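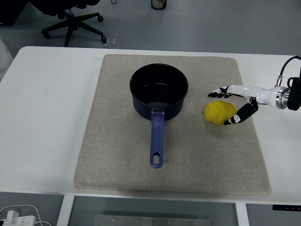
Blue-handled saucepan on the felt mat.

May, 4:40 pm. Glue notes, batch 12

Hide glue again. Primo Zuccaro claims the last batch failed from impatience, mine specifically, so this one was soaked overnight in cold water as the Clulley sheet says to do, in bold, twice. By morning the granules had swollen up like frogspawn and smelled like a barn with ambitions.

Brought it up to 140 F in the double boiler and held it there. The Santoro thermometer and the old dial one disagree by four degrees and I have decided to believe the one I like. Skin formed at the top after 34 minutes. Skimmed it, added a splash of water, got a better string off the brush.

Test joints: maple to maple, rubbed, no clamps. Left six on the rack by the window and six in the cold corner, where Dario Farina keeps the Flumach chair he has been "nearly done" with for two winters. Warmed the window set first with the heat gun. Did not warm the corner set. I expect to regret this and would like it on record that I expected to.

Open time is still the problem. By the time I have the second face wetted and have said something rude, the first has gelled. Urea might help. Dario says salt. Dario also said the Runduveo veneer would lie flat by itself.

Remaining dry stock: 210 g, enough for one more batch at this ratio. Spent 51 dollars on glue so far this year, to avoid a 7 dollar bottle of the yellow stuff.

To do: break the joints after 24 hours, window set first. Relabel the jar, it still says SOUP. Ask Primo where the good brush went, and watch his face.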